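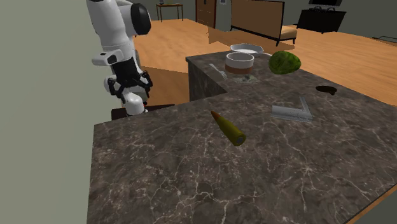
Page last changed: 04/09/2025

Search talks and notes Go

Speaker notes: One planner, many kitchens

Slide 1. Wait until the room is quiet. Say good morning, say the name of the project (Brimo), and say that I will talk only about software. Hardware questions can go to the Uibo table in the hall.

The first slide stays up for the whole introduction. This is our simulator, Kunditz, and one of its kitchen layouts. Point to the fork and the bowl on the rear part of the counter, then to the try square lying nearer to us. Say that the generator does not care what belongs in a kitchen, so there is also a cartridge in the middle. The gripper holds nothing. Each episode begins in this way.

Slide 2. Perception. Speak slowly, I always hurry on this one. The stone is glossy and full of pale veins, and our first segmentation model liked to cut objects along the veins. On the first slide there is a flat grey-green item in front of the bowl, and its outline goes into the pattern of the stone. Go back one slide and let people look for it. Then show the mask results. We trained again in May with 2,912 rendered views, and the counter textures were changed in every view.

If someone asks about the small black object at the back right: our label for it is "unknown", and the planner treats "unknown" as an obstacle.

Slide 3. Planning. The arm stands beside the rear section, close to the wall, and the counter turns a corner. A straight path to the cartridge passes over the bowl. We compute 7 candidate paths, throw away those with a collision, and keep the one with the largest clearance — not the shortest one. Explain that clearance is measured for the open fingers too, because the linkages spread wide. I forgot this in Gundden and got three questions on it.

Slide 4. Control. The planner runs at 2 Hz and the controller at 300 Hz. Between two plans the controller follows the old one, and it may slow down but it may never leave the path. Do not read the equation. Say only what goes in and what comes out.

Slide 5. What does not work yet. Thin things lying flat, such as the fork. The grasp score is good and the grasp still fails, and I do not know the full reason. Say this clearly.

Slide 6. Tooling. Replay of a failed episode from its seed, with one command. Show the recorded clip and not the live version.

Last slide, link to the code. Thank the organisers, drink water, take questions.

2 comments Share 7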